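Plornine Countertop Cleaner, 20 oz refill

We started mixing Plornine in a back kitchen because every spray we tried left a dull film on dark stone, and we've been fussing over it ever since -- happily, I should add! It's gentle enough for daily wiping and smells faintly of orange peel. One bottle lasts most households through February and well into spring. 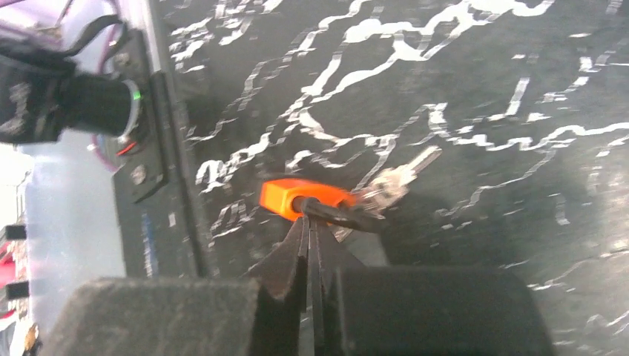

Can I use it on sealed marble?
Sealed marble is fine, as long as you wipe it dry with a soft cloth afterward.

Refills come in Dollau (lightly scented) or Gwynne (no scent at all), and either one fits the old Clomska sprayer if you still have yours tucked under the sink. Orders over $70 ship free.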